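Notes from the back bench: the afternoon the left arm sulked

Regular readers will recall that last month's item ended on a cheerful note, with both arms of the Indura cell running and a promise of more to come. There was more to come. It was a fault log.

The short version, for those reading on the bus: a cable connector worked its way out of its seat, the left gripper lost its signal while it was closed on the handle of a shopping bag, and the right arm, which had not been told, kept going. The bag tore. A fair bit of fruit went on the floor. The hands we keep well out of the enclosure stayed well out of the enclosure, and the only casualties were a pear and our schedule.

The longer version begins with the task itself. The Gelero group wanted the two arms to work a thin plastic bag, one holding it steady at the side while the other goes in at the mouth after the produce. People do this dozens of times a week without thinking. Robots find it difficult in ways that are hard to explain to a funding body. The bag has no fixed shape, it clings to the fingers, and when one arm pulls, whatever the other arm believed about the location of the fruit becomes a matter of history.

We had got it going rather well by July, well enough to leave the bench cluttered with things from the other household tasks and call it realism. Then, a little after three in the afternoon, the left gripper stopped answering.

What ought to happen at that point is simple. The controller notices that it has heard nothing from the gripper for 2000 milliseconds and brings both arms to a stop. You may already be thinking that this is a long time. We would like it known that we were also thinking so, starting at roughly ten past three.

In the gap, the left gripper did what it is built to do when it hears nothing, and held its last position, which was shut. The right arm carried on with its half of the job, a steady pull to the right to open up the mouth of the bag. One arm was now a clamp and the other was a winch. Grocery bags have views about this.

When the watchdog finally woke up it stopped everything in good order and wrote code 3068 to the log. We looked up 3068 in the handbook, where it is defined as "peripheral fault, see peripheral". The peripheral, when seen, had nothing to add.

It took us most of the next morning to find the cause, chiefly because we started with the software. We always start with the software, on the theory that it is the part most likely to have been changed by one of us. The motion planner was innocent. So was the Soylu bridge, which gets blamed for everything and has by now developed quite a thick skin. Eventually the cover came off and we did what we should have done first, and wiggled the cable.

The fault came and went with the wiggle. The gripper cable plugs in up at the bracket, then runs back along the forearm under clips and around the elbow. At some stage one clip had been moved a little farther down the link, probably to stop the cable flapping, and that had taken up the slack near the wrist. Whenever the gripper tipped steeply downward to reach into something, the cable gave the plug a small tug. A shallow pick was fine. A deep bag asked for the full tilt, over and over, and the plug crept out a bit at a time until it let go.
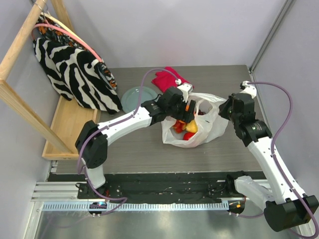
Left gripper at the mouth of the bag, right gripper at its side. The purple cables run back along both arms.

So here is what has changed.

The clip is back where it belongs, and its position is now marked on the forearm with paint pen, as are the others. Both plugs are held in with a small printed retainer, designed in an hour and reprinted twice. The first retainer was excellent and could not be removed.

The timeout is much shorter. It was set long by whoever commissioned the cell, to stop nuisance trips during start-up, and it was never revisited. It now applies only during start-up. Once the arms are moving, a silent gripper stops both of them almost at once.

More to the point, the two arms now share their bad news. Until last month each one looked after its own tool and left the general welfare to the controller, an arrangement familiar to anyone who has worked in a large office. A gripper fault on either side now halts the other side directly, and the right arm has a force limit on any pull it makes while its partner is holding something. If the bag won't come, it lets the bag be.

Enclosure rules are unchanged but bear repeating, as a couple of visitors from Flirkedis asked. A stopped arm is a live arm until it has been isolated. A gripper that has lost its signal may still be gripping, and may recover its signal at a moment of its own choosing. Hit the stop, isolate, wait for the status light, then reach in for the strawberries.

The restart went ahead at the end of the month. We ran the bag task with up to 2 kilos of produce and tugged at each cable between runs to see whether anything would shift. Nothing did. The log is clean apart from one entry, again a 3068, which we traced with some excitement to a plug that had not been pushed back in after the tugging.

A reminder has been taped to the door. If your own cell uses the same bracket and the same clips, please go and look at the slack near the wrist with the gripper pointed straight down, and drop us a line if it's tight. Next month's item is meant to be about folding.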